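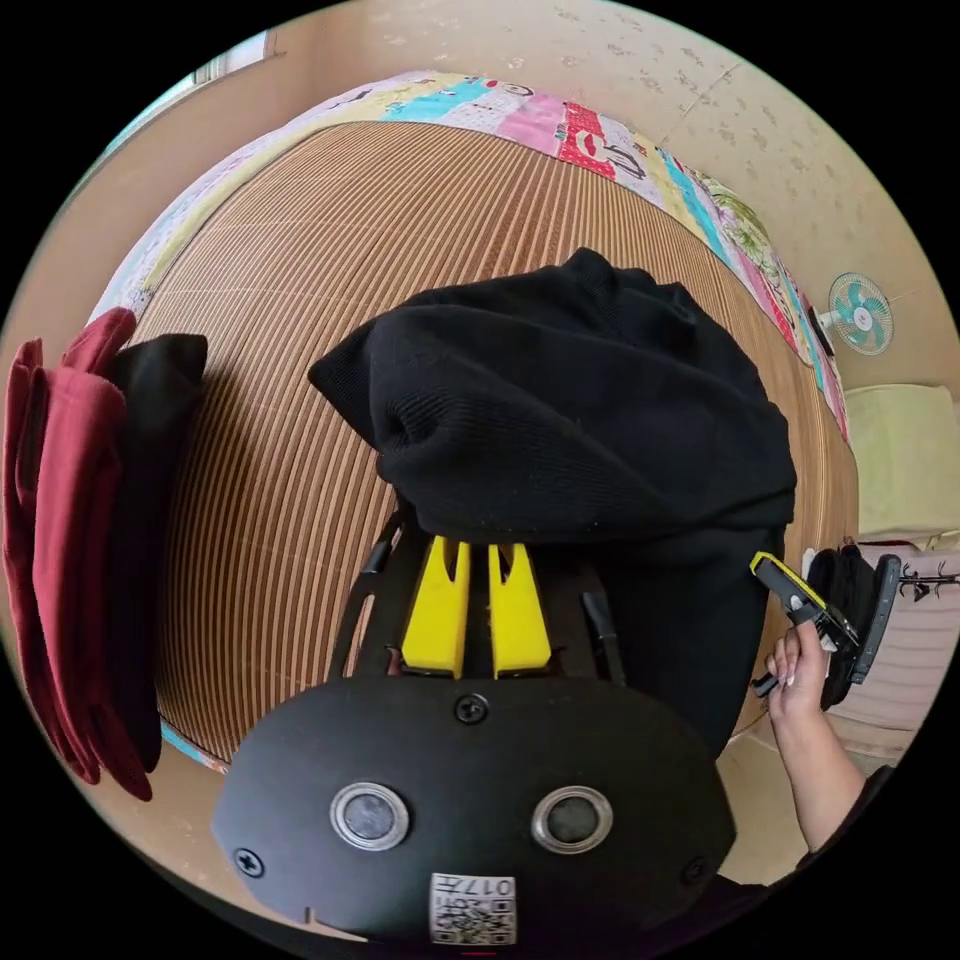
Black knit over the mat, folded maroon and black pieces to the left.

Folding work going over to machines - what happens to hours?

Posted by cho_line2, 2024-11-11

I fold for a garment rental firm. Management wants 65 percent of the knitwear on an automated line by March. The folders on my shift have been recording folds with hand-held grippers, and there are 14 of us. Has anyone been through this? Did you keep your hours?

Gun-woo Wi

We went through it at Vatach. Hours stayed the same but the job changed. I clear jams and refold what the machine rejects, mostly dark ribbed knits. It's more standing and less talking. Ask for the new job description in writing, and ask if recording time is paid at your normal rate - ours wasn't for the first 2 weeks.

Han-gyeol Yeo

Depends on the company. My cousin's place cut the evening shift.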